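The Small Shop Behind the Counter

Stationery stores were supposed to be gone by now. In Mendbridge, a river town that lost its department store and both of its bookshops, there are more places to buy a notebook than there were when the mill was running. Most of them are small. One is the front room of a house.

What they sell has changed. Pens and copy paper went to the big chains long ago, and the shops that stayed open moved to things people buy on impulse or give away: stickers, charms, washi tape, greeting cards, little prints sealed in plastic. Prices are low and margins are fair. A customer who comes in for one birthday card often leaves with four other things.

Groltent, on the main street, carries 3,000 different items in a space that used to be a shoe repair shop. The owners keep the slow sellers in drawers and put whatever came in that month on the front table. They reorder in small amounts and let most designs run out for good. Regulars have learned to buy when they see something they like. 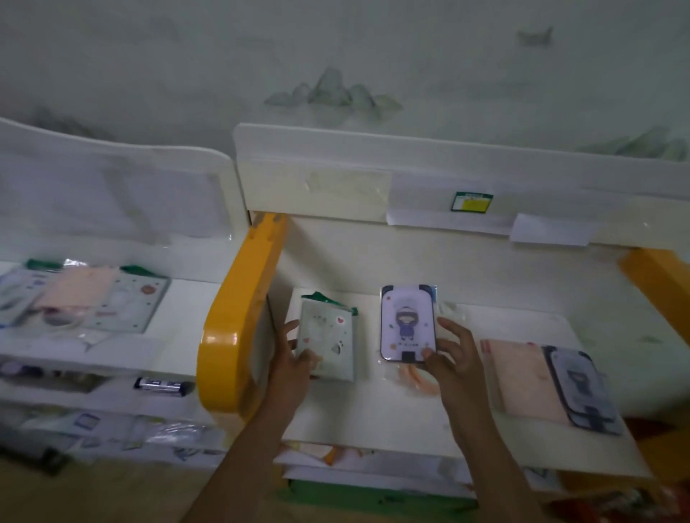 Wholesale is the hard part. Many of the artists who draw for this trade work alone and print in short runs, so a shop may deal with 73 suppliers to fill one wall. Each has its own minimum order and its own way of sending an invoice. Onora, a shop two blocks from Groltent, gave up on spreadsheets and now keeps a paper card for every maker, filed by the month of the last order.

Packing takes more time than outsiders expect. Flat goods bend, corners get soft, and a print with a crease can't be sold at full price. Onora does its packing before opening, from 7 a.m. until the first customers arrive. Online orders go out with a handwritten note, which the owners say brings people back more often than a discount did.

The busy season starts in June, when visitors come for the river, and picks up again before the holidays. In between, the shops run classes. Quan, the one in the front room, seats 5 people at a time for an evening of letter writing and charges $30, paper and stamps included. The classes fill up. Several people who took one last year now meet on their own and buy their envelopes at the shop.

Rent is the main worry. Two of the leases on the main street are up for renewal next year.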